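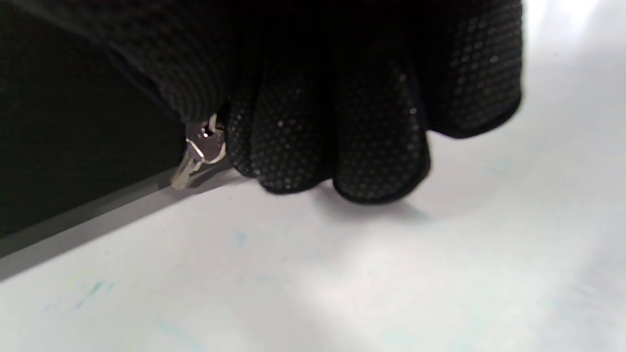
Keys are the worst, according to Līga Siliņa, and she would take a week of folding towels over one afternoon of keys any day. She laughed when she told me so, and then she went right on talking about keys for most of an hour (I didn't mind a bit).

Siliņa runs the recording sessions at Lostetti, where people do ordinary chores so that a learning system called Uvach can pick up how hands go about them. The goal for this round is 2,000 recordings, and when I visited they had 159 with keys in them.

"You'd think a key is a key," she said over a very generous mug of tea. "But you hold one by its head, your fingers close over it, and from most angles there goes your view. And it shines! A shiny little thing gives the model fits."

I asked whether she wanted the neatest tries. She shook her head before I had finished the question.

"Oh, no, I want the fumbles too. If somebody comes in crooked and has to turn the wrist a little, please leave it in. Trevor threw out 14 like that in his first week, bless him, and I made him go and get them all back."

Trevor Penrose, who was labeling at the next desk, took this in good part. "I thought I was tidying up," he told me. "Now I write down where the grip changes and leave the rest alone. It's slower, but I've come to like it."

The gloves came up as well. Some people record in them and some bare-handed, and Siliņa wants plenty of both, so that the system doesn't decide that hands are only ever one color.

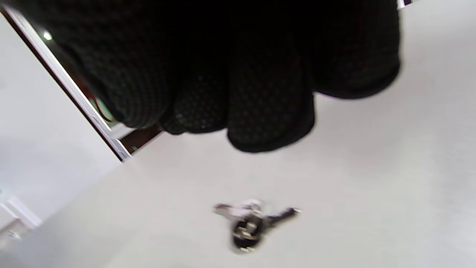 *A gloved hand above a bunch of keys on the floor.*

Picking things up from low down is a chapter of its own, she said, and a bunch is harder than a single key. "It never lies the same way twice. I could watch that all day, and some days I do."

Drawers are next, in August.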